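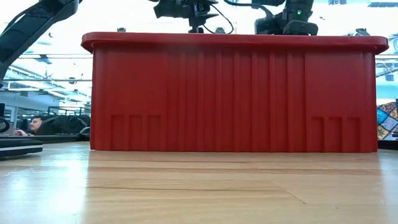
So the left arm quit on me again, and this time I finally know why. I'd been running the sandal job all month (pick a sandal, move it between the table and the red bin, repeat until my eyes glaze over) and it was going so well that I'd started bragging to Naheed about it. Big mistake! Sometime after lunch the left arm came down fast toward a flip-flop, snagged its own cable and tripped the joint 4 fault. Dead stop, gripper still clamped on the strap.

My first guess was the gripper, my second guess was my own code, and I lost most of an afternoon to both of them. Then Arsalan wandered over, wiggled the cable by the elbow and the fault light came right back on. The connector had worked itself half out. Every time the arm reached low and to the side, the slack ran out and the cable gave it a little tug - 14 faults in the log, and all of them were in that same corner of the table.

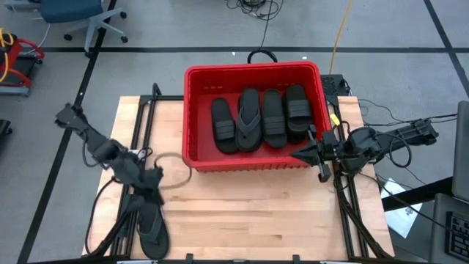

Left arm going down for a flip-flop, in the corner I've learned to hate.

The part that bugs me more is that I'd been clearing the fault and hitting resume without reading it. I had my hand near the gripper one of those times, too. Dumb. New rule for me: e-stop first, then hands, then the log before anything moves again.

I've rerouted the cable with a longer loop and a proper clip, and I dropped the speed to 40 percent for the low reaches. Next up is a run of 400 picks with the slower setting. I'm at 49 so far and joint 4 has been quiet.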